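Holiday coach relief: what the December scheme between Wimwood and Pusengate costs and how seats are allotted
Speaker notes, Poonam Garg, 21 Oct 2019

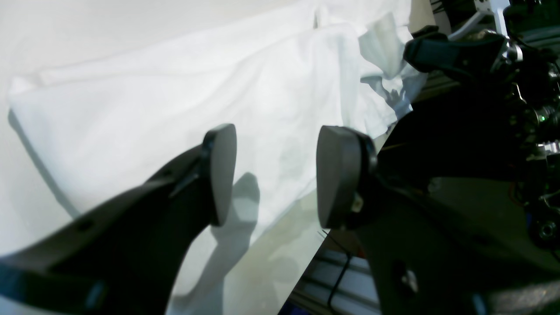 Slide 1. Scope
Free outbound travel for registered residents working in Wimwood. Return leg is at the normal fare. Say this early, it was the main complaint last year.
I cover allocation and dispatch. Shivam Tripathi covers the contract after the break. Send pricing questions to him.

Slide 2. Capacity
12 coaches on the peak day. Seats in the published plan: 217 on the first wave, remainder on the second wave using returning vehicles.
The second wave depends on turnaround at Pusengate. Minimum layover is 20 minutes. Driver hours are the binding limit. Fuel is not a constraint on this route.
If asked about standing passengers: not permitted on the highway section.

Slide 3. Registration
2000 applications received for the last scheme, including duplicates. Duplicates came from families applying once per adult and again as a group.
Change for this year: one reference per household, named passengers under it. Skistari has rebuilt the form. The paper form stays available at the Wimwood ticket office.
Proof of residence is checked at booking. No second check at the door, only the name against the list.

Slide 4. Allocation
Order of priority: passengers with reduced mobility, households with children under five, all others by draw.
Explain the draw. It is run once, by household, and a household is never split across waves.
Unclaimed seats go to the standby line ten minutes before departure.
(Pause for questions. Keep it short.)

Slide 5. Route and stops
Wimwood station yard, Mertens, Pusengate market. Mertens is set-down only. Boarding there was dropped after the delays at the level crossing.
Point to the crossing on the map. Closure times follow the freight timetable, which we receive one week ahead.

Slide 6. Baggage
One hold bag and one hand bag each. Oversize goods travel by the parcel van, at the parcel rate.
Labels are color coded by stop. Mertens bags load last.

Slide 7. Open items
Shelter at the Pusengate stop, not yet approved.
Late-running notices by text message, in test.
Overnight parking for the second-wave coaches. Quote expected from the yard operator by Friday.
Hand over to Shivam.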